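4. Repeat break-ins at small shops in Mellitz and Clandow

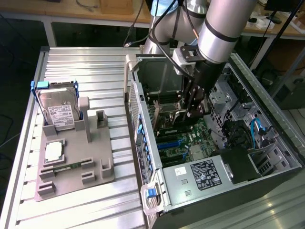 Figure 3. Robotic arm with a black gripper over the motherboard of an open desktop computer tower.

4.1 Case files

The material for this section comes from the burglary files of two neighboring towns, Mellitz and Clandow. We read 50 files on break-ins at shops, all of them closed before the work began. A file was included if the premises were open to the public during the day, if they were empty at the time of the break-in, and if something was taken or an attempt was made to take it. Thefts during opening hours are left out, as are robberies in which staff were threatened. Both are treated by Gentile in a separate report and follow a different pattern.

Most of the files describe an ordinary event. A rear door or side window was forced, the offender stayed inside for a short time, and the owner found the damage when opening up the next morning. The longest files are not the ones with the largest losses. They are the ones in which the owner kept writing to the police afterward, usually to add items to the list of what was missing. One hardware shop in Clandow sent in its list in several parts, with the last arriving in March, well after the case had been handed to the prosecutor.

The two police offices do not use the same form. Mellitz records the point of entry in a fixed field, while Clandow leaves it to the officer's written account. Where the account did not say how the offender got in, we coded the entry as unknown and did not try to work it out from the repair bill. Elīna Stankevičius and Svetozár Lukáč coded the files separately and then compared their results. They disagreed mainly on whether a break-in counted as planned. After discussion that variable was dropped.

4.2 What we count as a repeat

A repeat is a second break-in at the same address under the same owner. This is narrower than the definition in Ekinci's earlier study of market halls, where any later offense in the same building was counted. Her definition suits a hall with many stalls and a shared entrance. It works less well on a shopping street, where the unit next door may have its own lock, its own alarm and a completely different kind of stock.

Change of ownership raised a practical problem. In 10 of the files the shop had changed hands at some point close to the offense, and it was not always clear from the papers who had been running it on the night. We asked the local trade office for the dates. Where the answer left the matter open, the case was kept in the general description but taken out of the comparison between single and repeat break-ins.

We also had to decide what to do with failed attempts. A scratched lock or a cracked pane is reported by some owners and ignored by others. Several owners who reported a completed burglary mentioned in passing that someone had tried the door before, and that they had not called the police about it. These earlier attempts appear in our notes but are not counted as first offenses. The number of repeats we work with is therefore likely to be too low.

4.3 Findings

Repeat break-ins came soon after the first, which agrees with most earlier work on commercial burglary. In the clearest cases the damaged door had been closed with a board or a temporary lock and was forced again at the same place. Owners told the police that they were waiting for the insurer to approve a permanent repair. We found this statement in files from both towns and from quite different trades.

The kind of stock mattered less than we had expected. Tobacco and phone shops were hit more than once, but so were a bakery and a shop selling curtains. What these had in common was cash left on the premises overnight. In the bakery the till drawer had been left in place and was broken open both times. The curtain shop kept its float in a locked cabinet under the counter, and the second offender went directly to it. The officer noted this and suggested that the same person was responsible, but no one was charged and the file says no more on the point.

Alarms are harder to judge. Many of the shops had one, and in a good number of cases it sounded. The files seldom give the time between the alarm and the arrival of a patrol, and where they do, the source is often the neighbor who made the call. We can say that offenders who set off an alarm generally took goods from near the entrance and did not go into the back rooms. Whether the alarm made a second visit less likely cannot be answered from this material.

Street layout played some part in Clandow. The shops on Štefanec Lane back onto an unlit delivery yard, and entry there was nearly always from the rear. Mellitz has no comparable yard, and its break-ins were spread more evenly between front and back. Jurčo makes a similar observation about delivery yards, though her cases come from larger towns and include warehouses.

4.4 Arrests and recovered goods

Few of the cases led to an arrest. When one did, it tended to be for another offense, and the shop burglary was added later on the basis of something found in a search. Two of the Mellitz cases were cleared up in this way after police stopped a van on the Vandasano road with tools and packaged goods in the back. The goods were matched to the shops by delivery stickers that had been left on the boxes.

Recovered property was often returned late. Owners had usually been paid by their insurer by then, and some refused to collect items they could no longer sell. The files do not show what happened to goods that were not collected. An officer in Clandow told us that they are held for a fixed period and then sold or destroyed, depending on condition, but we did not see records of this.

4.5 Limits of the material

The files cover reported offenses only, and owners without insurance have less reason to report. We spoke to roughly as many owners in one town as in the other, but those conversations were short and were not recorded. They are used here only to check dates and the meaning of entries in the files. Losses are given as the owner stated them. In several cases the insurer arrived at a lower sum, and since the insurer's letter was present in only part of the material, we have not corrected for the difference. Section 5 takes up the question of temporary repairs and sets the files against the invoices of the local glaziers and locksmiths.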